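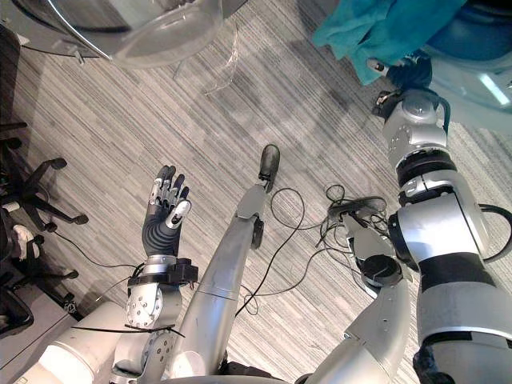
Floor Coverings in Shared Workrooms: Project Report
Module 2, Interior Environments
Submitted 28 September 2022

1. What we set out to do

Find out if the gray striped carpet in the Astwood building is a good floor for a room where people work at ground level a lot. Sitting, kneeling, running cables, setting stuff down. The building guide only talks about chairs and foot traffic. Nothing on kneeling, nothing on cables.

Started in July, most of the work done over 14 visits. Wanted more but the building closed early some evenings.

2. Method

Short survey on paper, left by the door with a box. 217 forms back. Some half filled in, we used whatever was readable.

Also did a dropped-screw test. 100 small screws, dropped from table height in batches, then someone who hadn't watched goes looking. Same thing in the corridor, which has a hard floor. Time limit per batch. Silver screws only, should of done black ones too.

Cable test was simpler. Lay a black cable across the stripes, then along the stripes, ask people walking in to point at it.

3. Results

Kneeling: carpet wins easily. Most forms said comfortable or fairly comfortable. A few people asked for mats anyway, mainly for long jobs.

Screws: mixed. On the hard floor they roll off and end up under the radiator. On carpet they stay close to where they land but are harder to see. Gray on gray. The stripes make it worse, your eye keeps following the line. Overall more screws recovered on carpet, but slower per screw.

Cables: black on gray is visible enough when the cable crosses the stripes. Along the stripes, people missed it more often. Loops were the main complaint on the forms. Wrote "trip" or "nearly tripped" or just "CABLES" in capitals.

Noise: not measured properly. The meter from Ovport came with a dead battery and by the time we had a new one the room was booked out. Left in as a gap.

Cleaning: the stripes hide dust well, good for looks and bad for knowing when to vacuum. The Soveck handheld picked up far more than we expected from a patch that looked clean.

4. Problems with the study

Survey people chose themselves. Kneeling question was worded badly (two questions in one). Lighting changed between visits and we didnt log it until visit 3 or so. Corridor is narrower than the room so the screw comparison isnt totally fair.

5. Recommendations

Keep the carpet. Run cables across the stripes where there's a choice, and coil the slack. Trays for small parts, a plain light mat under any job with loose screws. The Yoon catalog has one in the right size. Vacuum on a schedule, don't go by eye.

Raw forms are in the blue folder, screw counts on the sheet at the back.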